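Skornlow toy tray set, README

Last updated 23 Sep 2026 by Vivek Kandpal

Hi! If you've opened this folder you're probably either in the club already or Maureen Kershaw sent you the link, so I'll skip the pitch. Skornlow is what our robotics club at Jimwood called the arm project last fall, and this folder holds everything we've recorded with it that I'd be willing to let somebody train on. It's 413 episodes of the arm going after small toys in a tray, driven by whichever club member had the controller that day. I wrote most of the recording script and nearly all of the bugs in it, so complaints come to me.

What's in the folder

Every episode gets its own subfolder with the wrist camera video, a file of joint positions, a file of gripper openings and a short text note from the driver. Please read the notes! Some of them only say "ok" (you know who you are) but others tell you the driver changed their mind halfway and went for a different toy, and you'd never work that out from the joint file alone.

There's also a folder called stills. Those are single pictures pulled from the wrist video so people can label toys without scrubbing through clips. We have over 3,000 of them and the labeling is maybe half done. I've been doing it on the bus.

The task

One toy goes in the tray, the driver opens the gripper wide, brings it in, closes on the toy, lifts and moves it to the drop spot. We didn't set the toys up nicely. Maureen's rule from the start was that you drop the toy in and live with however it lands, and I grumbled about that for a month before I came around. An animal standing on its feet is an easy grab from the side. Flip it over and you've got four skinny legs exactly where you'd like to put a fingertip, and a body that wants to roll.
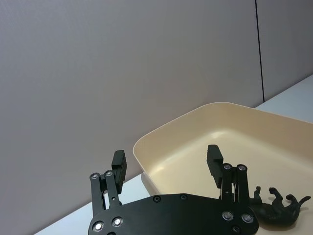

Wrist view, fingers open over the tray, dark four-legged toy on its back by the right finger.

The dark toys are the ones I'd love help with. Our first detector (we named it Coman, don't ask) did fine on anything bright and then kept drawing its boxes around bits of the gripper, which is also black and takes up a good chunk of the picture. I tried masking out the bottom of the image, and that fixed the false boxes but chopped off any toy sitting close to the base plate. So the mask is off by default now. You can turn it back on in the config if you want to see what I mean.

Glare is the other thing. The tray is shiny inside, and depending on where the arm is you get a soft bright patch near a wall. I left those stills in on purpose.

Splits

Please use the split files as they are and don't shuffle your own. I held out 49 episodes for testing and kept whole sessions together, so the same toy in the same spot doesn't turn up on both sides. My first try at this was a plain random split and the scores looked amazing for one very happy evening.

Known problems

The gripper file lags the video by 5 frames in the oldest sessions. The loader corrects for it if you leave fix_lag set to true. If you're reading the files with your own code, you'll have to shift them yourself.

Toy names in the labels aren't consistent. "Horse," "pony" and "animal_dark" can all be the same figure, depending on who was labeling. I'm merging them, slowly.

Failed grabs are in here too, marked with fail in the driver note. Don't throw them away, Maureen wants them for her Jollico demo in December.

Adding your own episodes

Run the record script, write a real note, and put the folder in incoming. I look through incoming on club nights and move things over once the video and joint files match up. If your session crashed partway, leave it there anyway and tell me what the last message on the screen was.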